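Norau Club Desk - Set-up guide
Section 4: Player registrations and transfers

Last edited 2 August 2018, Xiaoyan Cai. Screens may look a bit different on the older version, buttons are the same.

Before you start
You need: admin login, the club code from your league, a player list saved as CSV. Window open for the league already? If not, stop at step 6 and come back.

4.1 Open the window

1. Log in, go to Club > Season > Windows.
2. Click Add window. Name it something people will recognise later. "Summer" is fine, "new new window" is not.
3. Put in the opening date and closing date from the league letter. Closing TIME too. Default is midnight, a lot of leagues shut at 5 pm.
4. Set the squad cap. Senior and youth are separate boxes, don't leave youth blank or it copies the senior number.
5. Save. Status dot goes from gray to green.

Note: two windows can't overlap. January and summer only, unless your league has loan windows, see 4.4.
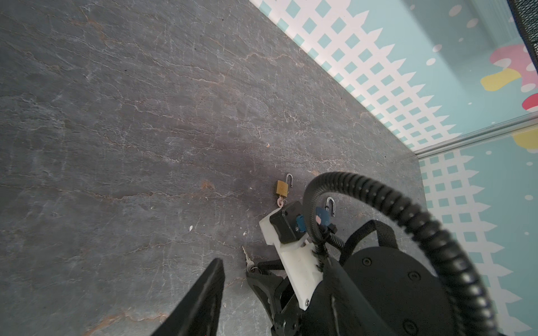 Player cards get made automatically once a window is open, one per registered player, and each one has the club colors behind the name and squad number. You choose those under Club > Look. Keep it readable. White lettering holds up fine on a plain dark gray, even one with thin pale cracks running over it like the stone-look surface here. Put the same lettering on the white lattice and aqua diamonds and you'd be squinting at the surname. Cards print at 300 dpi so check one on paper first. Stavros Bakalis at Drundonside did all the cards before checking, then all of them again.

4.2 Bring in your players

6. Club > Players > Import. Pick the CSV.
7. Match the columns. Date of birth is the one that goes wrong, check day and month haven't swapped.
8. Anyone in red has a missing field. Click the name, fix, Save. Don't re-import the whole file, you'll get doubles.
9. Max 400 rows per file. Bigger club, split it.

CAUTION: Import does not register anybody. Player stays "Listed" untill the form is signed and you press Submit. A listed player who plays in a league match is an ineligible player. Points come off.

10. Lock the list when done (top right, Lock). Locked list can only be opened by the admin who locked it or by the club secretary.
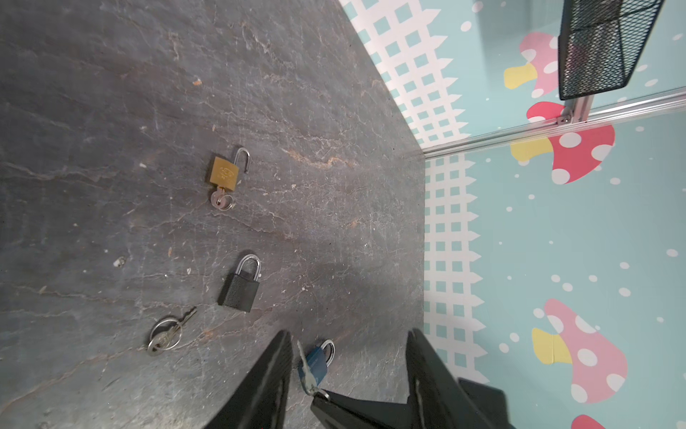 4.3 Transfer in from another club

11. Players > Transfer in > Search. Surname plus date of birth, surname on its own brings up half the region.
12. Press Request release. Old club gets an email. They've got seven days.
13. While you wait: upload photo (200 KB or less), ID page, signed form. Parent signature as well if under 18.
14. Release comes back, status says Released. Press Submit. Now he's yours.
15. No answer from the old club? Press Remind, once. After that it goes to the league desk, not to us.

Note: free transfer = leave the fee box EMPTY. Don't type 0. A zero counts as a fee and sends it for approval.
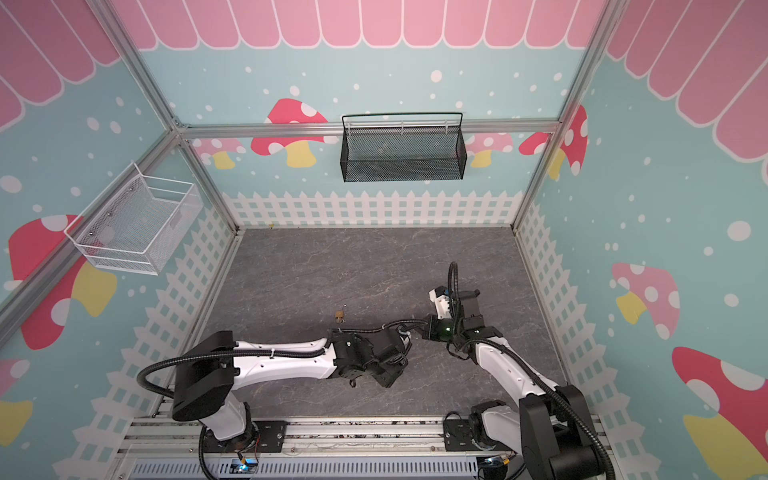 Youth players go through the same steps but show up on a separate public page, first name and age group only. Photo is off by default, leave it off unless you have the consent form. The page header is its own setting so the under-8s don't have to look like the first team. Go as silly as you like there: spotted red mushroom, pink scalloped awnings, white picket fence along the bottom, all on pale turquoise with dots, the little ones would be happy with that. Names sit on a plain strip underneath so nothing gets lost. Danai Papadakis looks after the youth templates, send her the artwork as PNG.

4.4 Loans

16. Players > Transfer in > tick Loan.
17. Start date, end date. End date has to fall inside a window or on the last day of season.
18. Recall clause: yes or no. If yes, both clubs have to type the same notice period, otherwise the form just sits there. No error mesage, sorry, being fixed.
19. Both secretaries sign. Order doesn't matter.

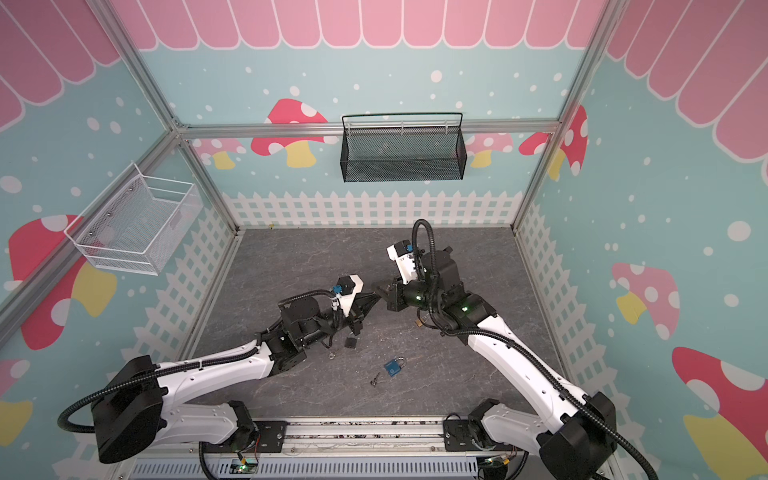

20. Check the player now shows under On loan at one club and Loan in at the other. Missing from either one, press Refresh, then call.

4.5 If it goes wrong

Error 210: club code doesn't match the league. Retype it, no spaces.
"Already registered": other club hasn't released. Back to step 12.
Player shows twice: merge, don't delete. Deleting wipes his appearances and cards.
Submitted the wrong player: ring before the window closes. Ask for Iulian Ciobanu or Makis Stamatopoulos.

Next: Section 5, Match day squads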